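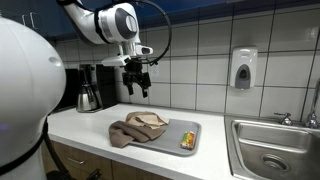 DUDDEN – The shared kitchen at the Humine community house will reopen to residents in March after a cleanup and a change in how cloths, trays and snacks are kept, the house said.

The kitchen has been closed in the evenings while cupboards were emptied and the counters cleared. Residents had complained that used cloths were left next to food and that it was hard to tell which ones were meant for the dishes and which for the floor.

Under the new rules, kitchen cloths go on a gray tray on the white countertop at the end of the day and are taken to the laundry room before 9 p.m. Snack packets are to be picked up off the trays and put back in the cupboard. Food left out overnight will be thrown away.

"People were wiping the table with whatever was closest," said Paavo Valtonen, who manages the house. "We want the cloths in one place and the food in another."

The house set aside $2000 for the work. Most of it went to new shelves and a second washing machine, and $100 was spent on cloths. The tiled wall behind the counter was scrubbed but will not be replaced this year.

Valtonen said the old shelves were offered to the Daneshvar Street day center, which took two of them. The rest are in the basement and can be claimed by residents.

The kitchen will be open from 6 a.m. to 10 p.m. Bookings for groups are made at the front desk, and the sign-up sheet for laundry duty hangs next to the door.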